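FOR IMMEDIATE RELEASE
06/02/2020

Clamholm to reissue the long-lost Hnatiuk Quartet sessions on double vinyl

Hello from the Clamholm office, which is still my kitchen table plus one very full hallway. I'm Daryna Stasiv, I run the label, and I write these releases myself, so please forgive the enthusiasm. I've been sitting on this news since January and I'm thrilled to finally let it go!

We are putting out The Grurner Tapes, a double LP of music by the Hnatiuk Quartet, recorded over two nights in the back room of the old Grurner dance hall. If you collect improvised music from this corner of the world you may have heard the name whispered (or seen a badly copied cassette change hands for silly money). The group played together for nine years, made one single, fell out over a van, made up again, and then drifted off into teaching jobs and families. As far as most of us knew, the single was all that was left.

Then Antonina Panasiuk called me. Antonina played bass in the quartet, and she had a box of quarter-inch reels in her attic that she'd been meaning to throw away. I got on a train the next morning. We listened to the first reel together on a borrowed machine, and by the time the second side started I had already decided to spend money I didn't have.

What does it sound like? Loose, mostly, and very alive. Pylyp Tymoshchuk plays tenor and bass clarinet, often in the same piece, and he has this way of circling a tune for ages before he lets you hear it. Vira Tkachuk is on piano and, for one long track on side C, a harmonium with a squeak in the left pedal. We left the squeak in. Arsen Didenko plays drums and a table full of bells, and there is a stretch near the end of the second night where he drops out completely and the room just hangs there with Antonina bowing one low note. I've played that passage to everyone who has come through my door.

In all there are 83 minutes of music across the four sides. We haven't shortened any of the pieces. The opener, "Protora," runs the full length of side A and is named after the street where the band used to rehearse.

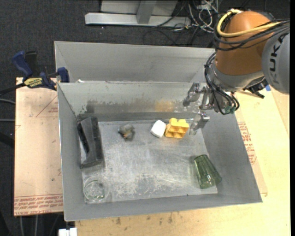

By Daryna Stasiv, Clamholm

The tapes were in better shape than we had any right to expect. A few splices had dried out and had to be redone by hand, and one reel was wound backwards, which gave us a very strange first ten seconds. Beyond that the work was mostly patience. I asked for a gentle transfer with no heavy noise reduction, so you'll hear some hiss and a few coughs, and on side D there's a door that somebody really should have oiled. To my ears it puts you right there in a folding chair.

The records will be cut at 45 rpm for side B only – it's the shortest side, and the bells sound gorgeous that way. The other three play at the usual speed. Yes, there will be a note on the label, and yes, I fully expect letters about it.

The package is a gatefold sleeve with a booklet of new writing. Antonina has written a long, funny piece about life on the road with the band, including her own version of the van story. Vira has contributed her handwritten charts for two of the tunes. Pylyp said he'd rather not write anything, then sent me four pages overnight, so those are in there as well.

I asked Arsen for a quote for this release and he gave me the following: "I had forgotten we were that loud. I had also forgotten how much I liked these people. I put the test pressing on and had to go and sit in the garden for a while."

For radio, we can send "Protora" in full or in a shorter edit that fades out before the bass clarinet solo (I'd love it if you played the full one, but I know how schedules work). Reviewers can have a download of the whole album, and there's a small stack of test pressings for anyone who writes about vinyl in particular. All four members are happy to talk. Pylyp prefers the phone and the others are fine with email.

Pre-orders open through the Clamholm mailing list first, then at the shops that usually carry our records. If you run a shop and haven't stocked us before, drop me a line and I'll send the wholesale sheet.

Press contact: Daryna Stasiv, Clamholm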